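Prusta gripper, pad care notes

Covers the hand-held gripper used for the Clekemholm set. Read before changing pads or screws.

Pads: ribbed rubber, one per jaw. Replace both together, every 100 hours or when the ribs feel smooth. Spares are in the Hemmin drawer.

Screws: tighten by hand in 2 passes, then close the jaws on a thin card. If it slides out, reseat the pads.

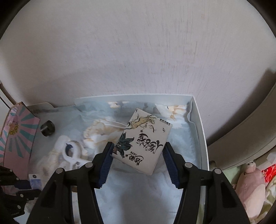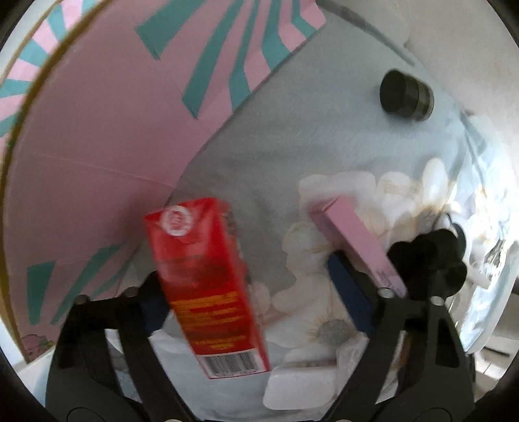 Wipe the lens with a dry cloth before each session. Alcohol on the pads makes them stiff, so use water and leave them overnight.

Known issues: the left jaw lagged in 3 of 119 episodes recorded in July. Those are kept, with the flag jaw_lag set to 1.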